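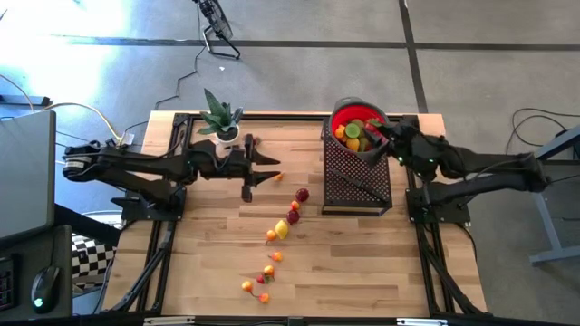

How far is Florkden Court from downtown?
We're a little over a mile from the courthouse square, so on a nice day plenty of our residents walk it and stop for coffee along the way. If you'd rather ride, the number 4 bus stops at the corner of Batska Avenue, and it takes you past the library and the farmers market before it gets to the square. Driving is easy too, though we'll admit that parking downtown on market mornings takes some patience.

How many apartments are there, and what sizes do you have?
There are 157 apartments in all, spread over 3 buildings that sit around a shared courtyard. You can choose from studios, one-bedrooms and two-bedrooms. The two-bedrooms in the Nair Building are the ones people tend to ask about first, as they have the corner windows and a bit more closet space, but we'd gently encourage you to look at the one-bedrooms on the courtyard side before you make up your mind. They get lovely morning light and they're very quiet.

What's included in the rent?
Water, sewer, trash pickup and recycling are all included, and so is heat. You'll set up your own electric and internet accounts, and we'll give you a sheet with the phone numbers when you sign your lease so you don't have to go hunting for them. A storage locker in the basement is extra, and so is a garage space. Parking in the outdoor lot comes with your apartment, one car per household.

Can I bring my dog or cat?
Please do! We love meeting the animals almost as much as the people. Each apartment may have two pets, and we ask for a one-time pet deposit and a copy of the vaccination records. There's a fenced run behind the Wovel Building with a water tap and a couple of benches, and it gets quite sociable in the early evening. We do ask that dogs stay on a leash in the hallways and the courtyard. If you have something a little less usual, like a rabbit or a parrot, just call us and we'll talk it over.

Is there laundry in the building?
Every building has its own laundry room on the ground floor, open from early morning until ten at night. The two-bedroom apartments also have hookups if you'd like to bring your own washer and dryer. Machines take cards or coins, whichever you have on you.

How do I set up a tour?
The simplest thing is to call the leasing office or stop in at 3110 Batska Avenue. You don't have to have an appointment, but it helps us to know you're coming – that way we can be sure the kind of apartment you want to see is ready to be walked through. Bernadette Strickland runs the office and will most likely be the one to take you around. Plan on a half hour or so, longer if you like to chat, and bring a tape measure if you have a big couch you're worried about.

What do I need in order to apply?
Bring a photo ID, your two most recent pay stubs (or an offer letter if you're starting a new job), and the name and phone number of your current landlord if you have one. Everyone over eighteen who will be living in the apartment fills out their own application. We usually have an answer for you within three business days, and we'll call you either way.

How long are the leases?
Most people sign for a year. We also have nine-month leases, which are popular with graduate students who arrive in September and head home when classes let out. Month-to-month is possible once you've finished your first lease, at a somewhat higher rate.

Are there schools and parks close by?
The elementary school is a short walk up the hill, and the middle school bus picks up right in front of our main entrance. As for parks, you're spoiled for choice. Nair Park is across the street, with a playground, tennis courts and a walking loop that goes around the pond, and the river trail starts just past it. Families with strollers should use the north gate, as the south one has steps.

What if something breaks after hours?
Call the same number you'd use during the day and choose the maintenance option. For anything urgent, such as no heat, a leak or a lockout, somebody will call you back promptly, whatever the hour. For a dripping faucet or a sticky drawer, leave a message or drop a note through the office door and we'll get to it during the week.

Answers last updated Jan 3, 2019. Rates and availability change, so please check with the leasing office.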